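Exposed deck ceiling

An exposed deck ceiling (also open ceiling or open-structure ceiling) is an interior finish in which the underside of the roof or floor deck above a room is left visible, together with the beams or joists that carry it and the building services fixed to them. The deck is most often ribbed or corrugated sheet steel. The arrangement is common in workshops, warehouses, sports halls and retail stores, and since the late twentieth century has been widely used in offices, laboratories and classrooms.

The term refers to the finish and implies no particular structural system. A room with timber joists and plank decking may be described the same way, although in trade use "deck ceiling" usually means steel.

Construction

The deck consists of cold-formed steel sheets rolled into a repeating profile of ridges and troughs. The folds give the thin sheet bending stiffness across the gap between supports. Sheets are normally laid with the ribs at right angles to the members that carry them directly, and are welded, screwed or pinned in place. On a roof, rigid insulation and a waterproof membrane are installed on the upper side. On an intermediate floor the deck usually serves as permanent formwork for a concrete slab.

The main members may be rolled steel sections, open-web joists, trusses or tapered portal frames. Their depth lowers the clear height along certain lines only, and the space between them remains open to the deck. Quoted ceiling heights can therefore differ depending on whether they are taken to the deck or to the lowest beam, and drawings normally give both.

Acoustic deck is a variant in which the ribs are perforated and backed with mineral fiber. From floor level it can be hard to tell from plain deck.

Finish

Galvanized deck may be left bare, but in occupied rooms it is generally painted. White is the usual choice where daylight or general lighting is to be reflected downward. Dark gray or black is used where the services are meant to recede. Dry-fall paint, which loses its tackiness before overspray reaches the floor, is commonly applied by spray to the deck, beams and pipework in one operation.

Profiled sheet has a larger surface than the floor area it covers, and paint quantities are increased to match. In the refit of the Callia building at Tremlow, a single-story hall with a floor area of 1,158 square meters, the painting contractor's estimate was based on plan area and the paint ran out before the last bay was coated. The remaining stretch was finished from a later batch and is slightly warmer in tone.

Services

Pipes, electrical conduit, cable tray and ducts are fixed to the beams or hung from the deck on rods and clamps. They are usually run parallel or square to the structure, as diagonal runs are conspicuous from below. Fasteners driven into a roof deck from the underside are limited in length to avoid damage to the insulation and membrane.
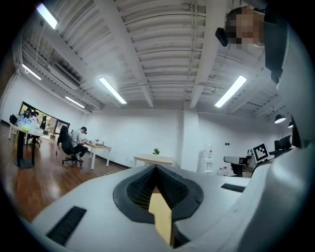 White corrugated metal decking with wide beams, linear fluorescent fixtures and an air-conditioning unit.

Cooling may be supplied by exposed ductwork or by separate room units. With room units, the refrigerant lines and condensate drains are also exposed unless boxed in. Drains that rely on gravity need a continuous fall, and a drain line in an open ceiling is often the only pipe that is visibly out of level.

Sprinkler pipework follows the rules for unobstructed or obstructed construction, according to the depth and spacing of the members. Heads are normally of the upright type and are set close to the deck.

Lighting

Linear fixtures are the traditional form of lighting for this type of ceiling. They are either fixed to the structure or suspended below it on chain or wire. Suspension brings the lamps clear of beams and ducts, which otherwise cast shadows on the working surface. Where fixtures have an open top, part of the light falls on the deck and the ribs show as alternating bright and dark bands.

Fluorescent tubes remain in service in many older installations. Replacement LED tubes can be fitted in some of the same housings, though the ballast may have to be bypassed or removed.

Acoustics

Bare steel deck absorbs little sound, and large rooms with this finish and a hard floor tend to be reverberant. Remedies include perforated deck, sprayed fiber, hanging baffles and panels fitted between the beams. At the Kneževič workshops in Reltdale, 70 baffles were hung in the assembly room after staff complained that speech was difficult to follow. The architect Bent Juhl had first proposed a suspended tile ceiling, which was rejected for lack of headroom above the doors.

Maintenance

Dust collects on the upper faces of beams, pipes and fixtures. Cleaning is done from a lift or rolling scaffold, preferably before the floor is cleaned. Rust marks at sheet laps or around fasteners may indicate condensation or a roof leak, and water can travel some distance along a trough before it drips. In her maintenance notes for the Tremlow hall, Esben Þrastardóttir recommends marking stained ribs on a roof plan and tracing each one uphill.

See also

Dropped ceiling
Open-web steel joist
Portal frame
Suspended baffle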